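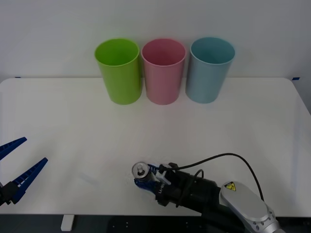

Up before six again, no alarm, just the magpies and my own brain going over the sourdough. Well, not the sourdough exactly. The choir. I've been asked to sing the little solo in the December concert and I said yes before I'd thought about it, and now I wake up humming the alto line with my heart going like the clappers.

So I got up and made a pot of tea and did my breathing on the back step in my dressing gown. In for four, hold, out on a hiss for as long as you can manage. Next door's dog came to the fence to see who was letting the air out of a tyre. I got to the end of the hiss twice without going wobbly, which is better than last week, when I saw stars and had to hang on to the downpipe.

Rehearsal was at half past two in the Gornmont hall. They've finally fixed the heater so of course it was twenty-eight degrees outside and we had every window open instead. Dong-geon was on the piano and in one of his good moods, playing bits of cricket theme music while people found their folders. He's moved me from the back row to the end of the second, next to Lerel, so I can step out for the solo without climbing over anybody. I miss the back row already! You can suck a barley sugar in the back row. You can mouth the high bits.

We spent ages on page 6 of the carol, the spot where the tenors come in early every single time. Dong-geon had them clap it, then say it, then whisper it, and then they sang it and came in early. He put his forehead down on the keys (a lovely big awful chord) and the whole room fell about. After that they got it right, so maybe the chord is what they needed. I've written CHORD in pencil over bar 212 to remind myself where the trouble starts, and also because it made me laugh.

Then my bit. Eight bars, that's all it is. I'd been telling myself all week that eight bars is nothing, you could hold your breath through eight bars, except that is precisely what I did for the first three and there was no sound left for the rest. Went bright red. Lerel squeezed my elbow. Second go was all right until the jump up to the C, which I sort of approached from underneath like someone getting into a cold pool. Third go I shut my eyes and thought about the downpipe and it came out — a real note, round, and it stayed where I put it. Nobody clapped or anything, they were all looking for page 9, but Dong-geon gave me a nod over the top of the music and I've been living on that nod ever since.

Nahom Workneh has joined the basses. He sang in a big choir back when he was at uni and hasn't done anything since, and you can hear the difference, it's like somebody's put a proper floor under us. He can sight-read too, so the other basses are all leaning towards him like plants. He asked me at the tea break how long I'd been singing and I said two years and he said he'd have guessed longer. I know that's just what you say to people. I'm writing it down regardless.

Tea break was Kider's fruit loaf, which I had 2 slices of, and then a long argument about whether we wear black with a red scarf or black with whatever scarf you've got. I don't own a red scarf. I own a sort of rust one, and Jemal says rust is red if the lights are low enough. It was left for next time, like the question of the risers, and the question of who's picking up the programs from the printer.

Came home by the river because I couldn't face the bus with the tune still going. The jacarandas have nearly finished and the path was all purple and slippery. Sang the eight bars out loud under the road bridge, where there's a beautiful echo, and frightened a man on a bike. I said sorry and he said "no, go on," so I did the first four and then lost my nerve and pretended to look at a duck.

Leftover pumpkin soup for tea and the last of the crusty bread. Rang Mum, who wants to come to the concert and also wants to know if there'll be proper chairs. I said I'd find out. She told me again about the time she sang at her cousin's wedding and forgot the second verse, so she just did the first one over again, and the priest was the only one who noticed. I find that a very comforting story and I think she knows it.

Must photocopy the carol again before next week, mine's got soup on it. And ask Dong-geon if he'd play the introduction a hair slower, so I've got time to breathe in.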